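Imeo table lamp, white shade and black base

The Imeo is a small lamp for a table, a shelf or the side of a bed. The shade is of white fabric and gives a soft light, good for reading in the evening. The base is black and stays firm when you pull the switch. Please use a bulb of maximum 500 lumens, it is not included in the box.
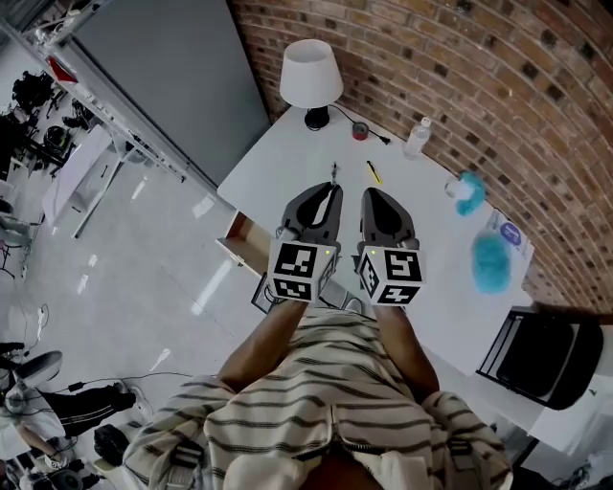
The cord is black also and long enough to cross a normal desk, so you can place the lamp at the far side and keep the front part free for work. For cleaning the shade we recommend a dry duster — never water or spray. If the fabric gets a mark, a new shade can be ordered separately under number 224.

The lamp comes from the Murar workshop and is packed in one carton with the shade already mounted. Guarantee is 5 years on the base and the switch. We have the next delivery in November — write to us if you wish to reserve one.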